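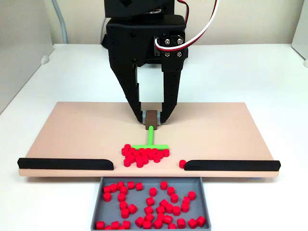

22 avril 2025

Repris ce matin la rédaction de la fiche de bonne pratique pour la cellule de poussée. Version 4 du brouillon. Rostam Rezaei l'a relue hier soir et a laissé des remarques en marge sur presque tous les paragraphes, dont la moitié portent sur le vocabulaire. Il a raison sur un point : j'employais « pièce », « pion » et « cylindre » pour le même objet. Désormais « cylindre » partout, et « outil » pour le T vert, manche compris. « Poussoir » disparaît du texte.

Le gros de la journée est passé sur la section 3, prise de l'outil. La règle telle que je la propose :

3.1 L'outil est saisi par le manche, entre les deux coussinets gris, jamais par la tige.
3.2 Les coussinets portent sur les deux faces opposées du manche. Une prise sur arête est une prise nulle, on ouvre et on recommence.
3.3 La traverse est posée à plat sur le plateau avant tout mouvement vers l'ouverture. Si un des deux bouts est levé, l'essai est annulé.
3.4 L'effort de serrage est réglé une fois par campagne et consigné. On n'y touche pas entre deux essais.

Damian Frei voudrait supprimer 3.4 et laisser l'opérateur ajuster. Son argument : le manche s'use, les coussinets aussi, et un réglage de février n'a plus de sens en avril. Le mien : si on laisse ajuster, on ne peut plus comparer deux séries. Compromis provisoire, réglage vérifié tous les 500 cycles, remplacement des coussinets à 2 000 cycles quel que soit leur aspect. Il accepte la première valeur, conteste la seconde. Il dit que Lehner, chez qui il a travaillé avant, montait à 3 000 sans problème. Je lui ai demandé les relevés, il n'en a pas. On garde 2 000.

Section 4, le plateau. J'ai réécrit l'alinéa sur les butées noires du bord avant. L'ancienne rédaction disait « les butées sont alignées », ce qui ne veut rien dire pour qui n'a pas la cellule sous les yeux. Nouvelle rédaction : les deux butées suivent le bord avant, leurs extrémités intérieures délimitent l'ouverture, l'ouverture est mesurée au pied à coulisse avant chaque campagne, et le bac gris est placé devant, ses parois ne touchant pas le plateau. Un bac en contact transmet les chocs et fausse la mesure d'effort. Constaté en février, deux jours perdus à chercher un défaut de servo qui n'existait pas. Je l'ai mis en note de bas de page, Seraina Wallner trouve que c'est sa place, Rostam voulait l'enlever.

Reste la question du cylindre isolé. Quand l'outil pousse un groupe serré vers l'ouverture, il arrive qu'un cylindre se sépare du lot et se retrouve près du bord avant, contre l'extrémité d'une butée ou peu s'en faut. Trois attitudes possibles pour l'opérateur : laisser faire, reprendre en téléopération, retirer à la main. La troisième est interdite, aucune discussion là-dessus. Entre les deux premières, la fiche était muette, et les annotateurs tranchaient chacun à sa façon. J'ai comparé des enregistrements de Luuk Hendriks et de Damian : Luuk termine la poussée principale, puis revient chercher l'isolé ; Damian interrompt, dégage, reprend. Les deux méthodes sont défendables, leur mélange dans un même jeu ne l'est pas. J'ai retenu celle de Luuk :

4.5 La poussée en cours est menée à son terme. Tout cylindre resté sur le plateau hors de la trajectoire de la traverse fait l'objet d'une passe séparée, enregistrée comme telle.
4.6 Une passe séparée commence outil levé et finit outil levé.

Damian a grogné, puis demandé que 4.6 précise la hauteur. D'accord sur le principe. La valeur sera en annexe, elle dépend de l'outil.

Ajouté aussi un paragraphe sur la traverse plus large que le groupe. C'est une condition de validité : si le groupe déborde de la traverse au départ, les cylindres du bord roulent ou pivotent sur le côté, et on ne mesure plus la même chose. La fiche dit maintenant que la traverse doit dépasser le groupe des deux côtés au moment du premier contact. Pas de valeur chiffrée du débord. J'ai essayé d'en écrire une et je l'ai retirée, je n'ai rien pour la justifier.

Section 5, le bac. Courte. Les cylindres tombés ne sont pas redressés. Debout ou couchés, ils comptent pareil. Une version antérieure demandait de noter la proportion de couchés, pour une raison que plus personne ici ne connaît ; supprimé. Le bac est vidé entre deux séries, hors tension, par l'opérateur inscrit sur la feuille. Il ne sert pas de réserve. On a pris l'habitude d'y puiser pour regarnir le plateau, ce qui revient à perdre le compte. La réserve est le pot étiqueté, sur l'étagère.

Section 6, câbles. C'est la plus faible. J'ai écrit que le faisceau des servos doit former une boucle libre au-dessus de la pince, sans tension en fin de course basse, et ne passer à aucun moment entre les doigts. Rostam demande comment on le vérifie. Réponse : descente complète à vitesse réduite, outil en prise, avant la première série, un doigt sur l'arrêt d'urgence. C'est ce qu'on fait déjà, il suffisait de l'écrire. Il demande aussi que les quatre vis de la plaque latérale soient marquées au vernis, pour qu'un desserrage se voie. Bonne idée, coût nul. Inscrit en 6.3. Contrôle visuel du marquage à chaque prise de poste, couple revérifié tous les 1 000 cycles.

Échange un peu long avec Jonas Kaufmann, de Skandau, à propos du statut du document. Il voudrait l'appeler « norme interne ». Je suis contre. Une norme interne suppose un circuit de validation, un responsable de révision, une date d'échéance. Nous avons une fiche de six pages et quatre relecteurs. Si Clelinik reprend la cellule en l'état, ils auront leur propre système documentaire et ils feront ce qu'ils veulent du titre. Pour l'instant, « fiche de bonne pratique », numéro, indice de révision, signature. Jonas n'insiste pas mais il reviendra dessus.

Il a soulevé autre chose, plus utile : la fiche mélange ce qui relève de la sécurité et ce qui relève de la qualité des données. Interdire la main sur le plateau, c'est de la sécurité. Interdire de retoucher le serrage, c'est de la qualité. Un opérateur pressé lit les deux du même œil et finit par négliger les deux. Proposition : un S ou un Q en marge de chaque alinéa. S, arrêt immédiat en cas d'écart. Q, l'essai est marqué non conforme et on continue. J'ai fait l'exercice sur la section 3 : quatre Q, aucun S. Sur la 6, tout en S sauf le marquage au vernis, sur lequel j'hésite. Une plaque qui se desserre fausse d'abord les trajectoires, et beaucoup plus tard elle tombe. Mis S par prudence.

Relu l'ensemble en fin d'après-midi avec Seraina, qui ne connaît pas la cellule et devait exécuter la fiche à la lettre, sans question. Elle a buté trois fois. Sur 3.2, « faces opposées » : lesquelles ? J'ai ajouté « gauche et droite, vues depuis le bord avant ». Sur 4.6, « levé » sans hauteur, donc Damian avait raison. Sur la feuille de série, où la case « opérateur » et la case « vidage du bac » se suivent sans qu'on sache s'il faut deux signatures. Une seule suffit. Corriger le gabarit.

À faire :

Annexe A, hauteur de dégagement de l'outil, à mesurer.
Annexe B, reprendre le tableau de la fiche Tarar, en enlevant les colonnes qui ne concernent pas la poussée.
Demander à Luuk de refaire une série complète selon 4.5 et 4.6, texte en main.
Vernis de marquage, en commander.
Redemander à Damian les relevés Lehner, par écrit cette fois.
Passer les marges S et Q sur les sections 4 et 5.

Indice de révision porté à 5. Pas encore diffusé.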